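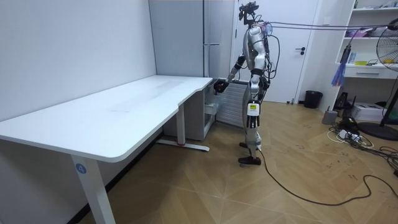
집에 로봇이 들어오면 제일 먼저 서랍부터 맡기겠다는 독자분이 계셨어요. 지난 호에 온 답장인데, 설거지나 빨래는 바라지도 않으니 양말 서랍이나 제대로 닫고 다니는 기계가 있으면 당장 사겠다고, 식구 셋이 다 열어만 놓고 가는 집에서 십 년을 살았다고 하시더라고요. 읽다가 한참 웃었습니다. 그리고 곧바로 제 책상 서랍을 봤는데 역시 열려 있었고요.

그래서 이번 호는 서랍 이야기로 갑니다. 기계가 집안일을 할 수 있느냐는 질문을 저도 꽤 오래 붙들고 있었는데, 늘 '빨래 개기'나 '요리' 같은 큰 이름으로만 생각했거든요. 그런데 서랍 하나만 떼어 놓고 봐도 할 이야기가 한참 나와요. 사람은 서랍을 열 때 아무 생각이 없잖아요. 전화 받으면서 열고, 무릎으로 밀어 닫고, 뻑뻑하면 살짝 들어서 당기고. 이 '살짝 들어서'가 기계한테는 얼마나 어려운 말인지 모릅니다. 얼마나 들어야 살짝인가요? 어느 순간에 걸렸다고 판단하나요? 저도 말로 설명해 보라면 못 하겠어요.

위치도 문제예요. 사진처럼 책상 밑에 들어가 있는 서랍장이면 손이 들어갈 길부터 좁습니다. 위에는 상판이 있고, 허리를 숙이든 팔을 아래로 뻗든 해야 하죠. 두 발로 서 있는 기계라면 팔을 뻗는 동안 넘어지지 않는 것까지 일이 됩니다. 저는 얼마 전에 책상 밑 맨 아래 칸에서 스테이플러 심을 찾다가 이마를 찧었는데요, 두 발로 걷고 산 지 수십 년 된 사람도 이 모양입니다.

Puvside라는 작은 모임에서 집안 동작 목록을 만들고 있다는 이야기, 예전에 한 번 쓴 적 있죠. 며칠 전에 그 목록 새 판을 받아 봤어요. 평범한 집에서 하루 동안 나오는 손동작을 잘게 쪼개 적은 건데 항목이 729개입니다. 729개요! '서랍 열기'도 당연히 있는데 한 줄이 아니었어요. 손잡이가 있는 것, 홈에 손가락을 걸어 당기는 것, 눌러서 튀어나오게 하는 것, 안에 든 국자가 걸려서 안 열리는 것까지 따로 적혀 있습니다. 마지막 항목에서 깊은 공감을 느꼈어요. 우리 집 주방 둘째 칸이 딱 그렇거든요.

목록 만드는 분들 기준으로 지금 기계가 그럭저럭 해낸다고 표시한 항목은 96개였습니다. 많다고 해야 할지 적다고 해야 할지. 저는 솔직히 생각보다 많아서 놀랐는데, 표를 자세히 보니 조건이 줄줄이 붙어 있어요. 조명이 일정할 때, 물건이 늘 같은 자리에 있을 때, 옆에 사람이 서 있을 때. 마지막 조건이 좀 걸리죠. 제가 옆에 서 있을 거면 그냥 제가 닫으면 되는데요 ㅎㅎ

공장 쪽은 사정이 다릅니다. Rutmont라는 부품 포장 업체에 다녀온 이야기를 아직 못 풀었는데, 거기는 작업대 8개 가운데 절반에서 기계가 상자를 접고 있었어요. 빠르기도 하고 소리도 규칙적이라 옆에 서 있으면 졸릴 지경이었습니다. 다만 상자가 전부 같은 크기이고, 전부 같은 방향으로 들어와요. 공장은 일을 기계에 맞춰 놓을 수 있는 곳이고, 집은 그게 안 되는 곳이더라고요. 의자는 매일 다른 데 가 있고, 바닥에는 충전선이 굴러다니고, 어제 없던 택배 상자가 현관을 막고 있죠. 안내해 주신 분께 이 기계를 댁에 두면 어떨 것 같냐고 여쭸더니, 거실에 컨베이어부터 깔아야 한다고 하셨어요.

그래도 사람 모양 기계를 만드는 쪽 논리는 저도 이해가 갑니다. 집이라는 게 애초에 사람 몸에 맞춰 지어졌으니까요. 문손잡이 높이도, 선반 깊이도, 서랍 손잡이에 손가락 들어가는 틈도 다 그래요. 집을 뜯어고치지 않고 들어오려면 팔 두 개에 손가락 여러 개가 편하겠죠. 반대로 Jerden 뉴스레터에서는 바퀴 달린 몸통에 집게 하나면 충분하다는 주장을 길게 실었더군요. 다리는 계단 있는 집에나 필요하고, 손가락이 많을수록 고장 날 데만 는다는 거예요. 이 글도 설득력이 있어서 저는 지금 중간 어디쯤에서 왔다 갔다 하는 중입니다. 우리 집은 계단은 없는데 문턱이 네 군데예요. 이런 집은 어느 편에 서야 하나요?

그리고 줄 이야기도 하고 싶어요. 저는 이런 기계를 볼 때마다 전선부터 눈이 갑니다. 사진 속 로봇도 등 쪽에서 케이블 다발이 옆으로 길게 뻗어 있잖아요. 청소기 선 하나에도 발이 걸리는 사람으로서, 거실 한가운데에 저만한 다발이 지나가는 생활은 상상이 잘 안 돼요. 집안일 로봇을 소개하는 글에는 팔이랑 손 이야기가 대부분이고 선 이야기는 별로 없던데, 저는 이게 은근히 큰 문제라고 봅니다. 배터리로 돌리면 되지 않느냐고요? 그러면 얼마나 버티는지, 충전은 혼자 하러 가는지, 도중에 꺼지면 그 무게를 누가 옮기는지가 다음 질문이 되겠죠. 제 허리로는 무리입니다.

아, 그리고 지난번에 기계한테 맡기고 싶은 집안일을 하나만 적어 달라고 부탁드렸는데 답장이 약 800통이나 왔어요. 정말 감사합니다. 아직 다 못 읽었고, 읽은 데까지는 욕실 배수구가 압도적이에요. 서랍을 꼽은 분은 맨 앞에 소개한 독자분 말고는 아직 못 만났습니다. 창틀 먼지, 이불 커버 씌우기, 반찬통 뚜껑 짝 맞추기도 꽤 나왔고요. 반찬통 뚜껑은 저도 찬성합니다. 이건 사람도 못 하는 일 아닌가요? 지난 주말에 뚜껑만 한가득 꺼내 놓고 씨름하다가 결국 반은 랩으로 덮었습니다.

다음 호에서는 Ásgeirsdóttir 공방 이야기를 하려고 해요. 수건만 개는 기계를 몇 년째 붙들고 있는 곳인데, 메일을 주고받아 보니 수건 한 장이 이렇게 복잡한 물건이었나 싶더라고요. 모서리를 찾는 데만 한참 걸린대요. 궁금한 점 있으면 이 메일에 그대로 답장 주세요, 모아서 대신 여쭤보겠습니다. 집에서 제일 안 열리는 서랍 이야기도 환영이에요. 저는 이제 주방 둘째 칸에 걸린 국자 빼러 갑니다.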